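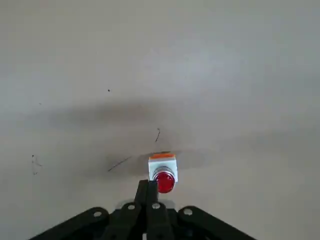 Wrist camera view, gripper at the red push button

From: Zuzana Mikuš
To: equipment-planning list
Subject: Re: second arm for next year's budget

Branislav Doležal wrote:
> The button task is reason enough to put in for a second arm. Trondance
> will hold the price until December if we take the service plan too.
> I'd like to ask for the arm, a spare gripper and the camera mount in
> one go. Any objections?

Yes, a few.

I have nothing against the arm. I do wonder what we would be paying it to do. One red button in a white housing on a bare surface, with both fingertips right up close to it, is a long way from the panel at Murín, which has 31 switches, and 9 of those sit behind a hinged cover. Has anyone tried the cover? Blažena asked in the spring and I never saw a reply.

The quote also leaves things out. I can't find the controller license in it, or shipping, or the training days. The service plan runs seven years and we have never kept a gripper in use for that long. Plaseseck sold us the same kind of plan for the conveyor and we used it once – for a fuse.

My suggestion is to rent for six months, build a copy of the Murín panel, and keep a log of missed presses. Štěpánka says Hendutska rents by the month, so please get a number from them before this goes to Alžběta. The spare gripper I'd buy now. The camera mount can wait.

If the log looks good I'll sign the request myself.

Zuzana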